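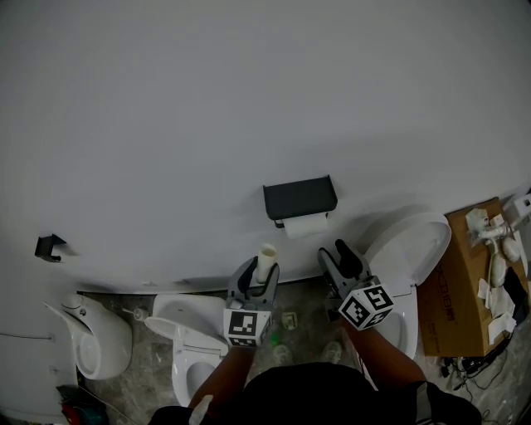
Sarnis black paper holder with shelf: 8 months in

Quick one, typing this on a lunch break so forgive the mess.

Bought the Sarnis holder in November for the downstairs restroom. Black, flat rectangular shelf on top, roll hangs underneath. Short version: good, buy it, read the bit about the screws first.

Why this one

Had a chrome spring-bar thing before. Hated it. Bar popped out every other roll and went behind the toilet. Wanted something you could change one-handed, and somewhere to put a phone down. Black because the wall is plain white and so is everything else in there, toilets, the lot. Needed one thing with an edge to it. Looks sharp against all that white. The floor is gray marble-pattern tile and black sits fine with that too.

Looked at the Dernirer one as well. Nice enough, but the shelf had a raised lip all round, and I knew that would collect lint. Flat shelf wipes clean in one go. Sold.

In the box

Holder, wall plate, 2 screws, 2 plugs, tiny hex key, a folded sheet of instructions. The sheet is all diagrams and one of them is upside down, I'm sure of it. Hex key is soft. Mine rounded off a bit on the first go so I used my own.

Putting it up

Plate goes on first, then holder drops over it and a grub screw underneath pins it. Should be ten minutes. Took me most of an evening. The plugs supplied are no good in my wall, just spun. Threw them out, bought better ones at the hardware store, solid since.

Other things I'd tell a friend:

Tape the paper template to the wall and check it with a level. Don't trust the eye. A flat shelf that's a hair off looks drunk.

Sit down and reach before you drill. Really. I went by the height in the leaflet, which would of been too low for me, so I moved it up.

Tighten the grub screw, leave it overnight, tighten again.

Get the matching bracket at the same time if you want one. I did, it's farther left at about the same height. Small angular hook, throws a nice little shadow on the wall. Mine came from a later batch and I was worried the black wouldn't match. It does, near enough.

Day to day

Roll change is fast. Slide off, slide on. No spring, no bar to lose. Big rolls fit, though a brand new jumbo one rubs the wall for the first day or so and doesn't spin well. Pull gently till it thins out. Paper hangs off loose and droops a bit, no cover flap on this model. Doesn't bother me. Bothered my sister in law, she has a cat.

Shelf: bigger than I expected. Phone fits. Spare roll on its end fits too but then there's no room for the phone. No rubber on it, so a slick phone case can slide if you knock it. I stuck on a strip of clear grip tape. Fixed.

Finish: no chips yet. Shows dust, all black stuff does. Also water spots. Damp cloth, dry cloth, done. Don't use the scrubby side of the sponge, I tried a corner underneath and it left a dull patch. My fault.

Weight: no idea what it's rated for, the leaflet doesn't say. Someone leaned on mine getting up and it held. Wouldn't make a habit of it.

The bad

Plugs. Already moaned about those. Hex key, same. And the price went up after I bought it, so I'm not sure I'd call it a bargain now. Customer service was slow as well, I wrote asking for a replacement key and heard back 16 days later. Friendly reply from a Lorraine Dawber, who did send one, and a spare grub screw, so credit there.

Would I buy it again

Yes. Am doing so, upstairs is next. There's also a version called the Polo with a double roll and a longer shelf, and I nearly went for that, but it's wide and the wall between the fixtures isn't endless. The single is plenty if you keep spares in reach.

If you're fitting out a whole room at once, get the holder up last, after the toilets and all the hoses and bits are sorted. Easier to judge the reach, and you won't catch it with a wrench.

Star off for the plugs. Otherwise happy.

Edit: someone asked if it comes in white. Yes, but the white one I saw in the store looked kinda shiny and cheap. Go black. And yes the roll can hang either way round, over or under, the arm doesnt care.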